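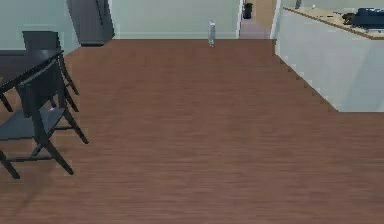 Puesta a punto y mantenimiento de la celda simulada Trudanach
Memoria del proyecto de la asignatura Robótica Móvil y de Servicio
Autor: Nicanor Figueroa

1. Objeto del trabajo

El encargo era dejar en condiciones de uso la celda Trudanach, una cocina comedor simulada en la que el manipulador móvil Olamel tiene que localizar un objeto pequeño en el suelo, acercarse y recogerlo. La celda llevaba parada desde el curso anterior. Según la documentación heredada funcionaba «sin incidencias», frase que aparece en la primera página y que conviene leer con prudencia, porque en la segunda ya se pide reiniciar el simulador si el robot atraviesa el suelo.

El trabajo no consistía en mejorar el algoritmo de recogida. Consistía en comprobar que la máquina simulada estaba bien montada, corregir lo que no lo estuviera y dejar por escrito una rutina de revisión que otra persona pueda seguir. Me parece un trabajo más útil de lo que suena. He leído varias memorias de años pasados que dan porcentajes de éxito con decimales sobre celdas que, a la vista de lo que cuento aquí, dudo que alguien revisara.

2. Punto de partida

La celda corre sobre el simulador Hovthorpe, instalado en el equipo del fondo del aula de prácticas. Se compone de tres partes: el modelo de la vivienda, el modelo del robot y el puente Krasniqi, que es el programa que traduce las órdenes de nuestro controlador al formato del simulador y devuelve las imágenes de la cámara y las lecturas de odometría.

Al arrancar por primera vez encontré lo siguiente:

- El robot aparecía hundido en el pavimento y salía despedido hacia arriba en cuanto se activaba la física.
- La cámara daba imagen, pero su posición no correspondía a la del modelo mecánico.
- Las sillas no tenían geometría de colisión propia. Una caja envolvía el conjunto de mesa y sillas, de manera que el robot consideraba ocupado todo el hueco entre las patas.
- El puente perdía mensajes sin avisar.

Nada de esto impedía que el programa de demostración terminara y escribiera «OK» en la consola. Tardé dos tardes en averiguar por qué: el «OK» se imprime al cerrar el programa, haya pasado lo que haya pasado.

3. Ajuste del modelo de la vivienda

3.1. Suelo

El hundimiento inicial se debía a que la malla visible del suelo y el plano de colisión no estaban a la misma altura. La diferencia era de 20 mm. A simple vista no se nota nada, las tablas de madera se ven igual de bien con el plano mal puesto. Lo detecté dejando caer un cubo de prueba y mirando a qué cota se detenía. Bajé la malla hasta hacerla coincidir con el plano y no al revés, ya que los muebles estaban colocados respecto al plano.

También revisé el rozamiento. El valor heredado era tan alto que las ruedas no patinaban en ningún caso. He puesto uno más bajo, tomado de la tabla que trae el simulador para madera barnizada, pero no tengo forma de saber si se parece al de un suelo concreto. La tabla no cita ninguna medida. Quien use la celda para sacar conclusiones sobre frenado debería empezar por desconfiar de ese número.

3.2. Mesa y sillas

El comedor es la zona más incómoda de la vivienda. Las sillas son oscuras, de patas finas y abiertas, y desde la altura de la cámara unas patas se cruzan con otras hasta formar una maraña de líneas. Sustituí la caja única por volúmenes separados: tablero, patas, asientos y respaldos. El planificador pasó entonces a ver huecos donde antes veía un bloque, y empezó a intentar meterse por ellos.

Fue un efecto que no había previsto. La caja grande era un error del modelo, pero mantenía al robot lejos. Al quitarla hubo que añadir un margen de seguridad de 200 mm en el planificador, que es donde debía haber estado desde el principio.

3.3. Mueble de cocina

El volumen de colisión del mueble de encimera clara estaba bien. Lo que falla es la sombra: la línea donde los paneles laterales tocan el suelo sale dentada, en escalones. Subí la resolución del mapa de sombras y mejoró algo, a cambio de que la simulación fuera más despacio de lo admisible en el equipo del aula. Volví al valor original.

No es un asunto puramente estético. Nuestro detector de bordes toma esos escalones por contornos y en algunas posiciones propone un obstáculo que no existe. He dejado un filtro que los descarta y que no me convence del todo, pues también podría descartar un objeto oscuro y bajo que estuviera pegado al panel.

3.4. Objeto de prueba

El objeto es una pieza gris, estrecha y más o menos cilíndrica, como una lata o un botellín, que se coloca de pie cerca de la pared del fondo. Con todo el suelo libre delante, es un caso fácil. Los resultados de memorias anteriores están obtenidos con esta colocación o con otras muy parecidas, lo que explica en parte que fueran tan buenos. Añadí posiciones iniciales junto al comedor y al lado del mueble de cocina. El rendimiento bajó enseguida.

4. Ajuste del robot

4.1. Posición de la cámara

El archivo del Olamel define la cámara en dos sitios: en la descripción mecánica y en la configuración del puente. Los valores no coincidían, y el que manda es el segundo. El error de inclinación hacía que todos los puntos del suelo se calcularan más lejos de lo que estaban, tanto más cuanto más alejados. El robot llegaba bien a los objetos próximos y se pasaba de largo con los del fondo.

Corregí el valor y borré la definición duplicada. Si alguien reinstala el puente desde el paquete original, la duplicada volverá a aparecer. Lo he puesto en la lista de revisión del apartado 6.

4.2. Ruedas y odometría

La odometría simulada era perfecta: el puente copiaba la posición exacta del robot y la entregaba como si fuera una lectura de las ruedas. Con una odometría así cualquier navegador parece bueno. He activado el cálculo a partir del giro de cada rueda, que ya estaba programado y desactivado con un comentario que decía «da problemas». Los da, en efecto. Los mismos que daría en una máquina física, o eso espero.

4.3. Pinza

Los dedos cerraban con una fuerza sin límite. El objeto no podía resbalar y, en ciertos casos, se metía dentro de los dedos antes de que el simulador lo expulsara. Limité la fuerza y reduje el paso de cálculo durante el contacto. Queda pendiente un temblor al levantar la pieza que no he sabido eliminar.

5. Avería del puente

La pérdida de mensajes fue lo que más tiempo consumió. Se manifestaba como una parada del robot a mitad de trayecto, siempre en un punto distinto. Sospeché del planificador, después de la red y después del equipo. Reinstalé el simulador en noviembre, con un día entero perdido, y no cambió nada.

La causa estaba en el contador de mensajes. En el registro del puente, la parada ocurría siempre poco después del mensaje 3173. A partir de ahí la cola de imágenes se llenaba, el puente descartaba lo que entraba y entre lo descartado iban las órdenes de movimiento. La cola no se vaciaba porque el visor, que la consume, deja de leer cuando su ventana queda minimizada. Yo la minimizaba para trabajar en el editor.

La reparación es sencilla: colas separadas para imágenes y órdenes, y un aviso en consola cuando se descarta algo. Hice 20 recorridos completos con el visor minimizado y 19 terminaron. El que falta se detuvo contra una pata de silla, por un motivo ajeno al puente. Son pocos recorridos para afirmar que la avería está resuelta y no lo afirmo.

6. Rutina de revisión

Antes de cada sesión:
- Dejar caer el cubo de prueba y anotar la cota a la que se para.
- Comprobar que la cámara está definida en un solo archivo.
- Mirar la consola del puente durante un recorrido corto. Cualquier aviso de descarte invalida la sesión.
- Confirmar que la odometría es la calculada por ruedas.

Después de actualizar el simulador o el puente:
- Repetir todo lo anterior.
- Abrir la vista de colisiones y compararla con la visible, sobre todo en el comedor.
- Cambiar el objeto de sitio. No dar por buena la celda con el objeto solo junto a la pared.

7. Valoración

La celda arranca, se mueve y falla de maneras que ahora se pueden explicar. No me atrevo a decir más. La tasa de recogida es peor que la de las memorias anteriores - la mía incluye posiciones difíciles y una odometría con error - y no creo que las dos cifras se puedan comparar, así que no las pongo juntas en una tabla.

Tampoco sé cuánto de lo ajustado serviría con un Olamel físico. El rozamiento sale de una tabla sin fuente, la luz es uniforme y las sillas no se mueven cuando el robot las roza, porque están fijadas al suelo en el modelo. Esto último se podría cambiar en una tarde y sería lo primero que haría en una continuación del proyecto, junto con el temblor de la pinza.

Los archivos modificados están en la carpeta de la asignatura, con los originales al lado y un texto breve que indica qué línea cambia en cada uno.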